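Ticket 2122 — Carpet, level three meeting room
Opened: 2026-01-24
Status: open (again)
Priority: low, according to everyone who doesn't sit in there

Reported problem
Crumbs and scraps on the grey carpet after the nightly clean. Cleaning contractor (Hervieu) has it signed off as vacuumed. The carpet has a different opinion.

Entry 1
Checked the vacuum, a Sunotell 300. Bag full, and by the feel of it full since October. Changed the bag, washed the filter, left it on the rack to dry. Picked the worst of the mess up by hand, a task not mentioned in my position description.

Entry 2
Vacuum back together. Good suction on the lino, hardly any on the carpet. Head was set to hard floor. Flicked the pedal and it improved, then the brush stopped turning. Cut a long piece of packing tape off the roller, plus enough hair to fill in for a missing colleague.

Entry 3
Hervieu asked for the carpet spec. Found it in the fit-out folder: Mimar 402, low pile, mottled grey, "selected to disguise everyday soiling". So it's working as designed, and that is half our trouble. Under the ceiling lights you can't see a thing until you kneel in it.

Entry 4
Requested a replacement brush roller from Gruvumier. Quoted 72 hours. They sent a belt. Belt returned, roller re-requested, same 72 hours quoted with the same confidence.

Entry 5
Borrowed the level one vacuum and went over the whole room slowly, in both directions. Came up well. Ticket closed.

Entry 6
Ticket reopened. Crumbs are the complaint once more, and going by the latest photo it's a fair one. The orange one is easy enough to spot against the grey, but the white specks take some looking for in all that streaky pile. Leaving this open until the roller arrives — a hand brush and pan will live behind the door in the meantime.

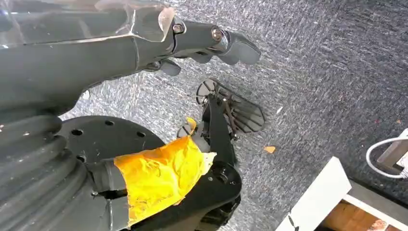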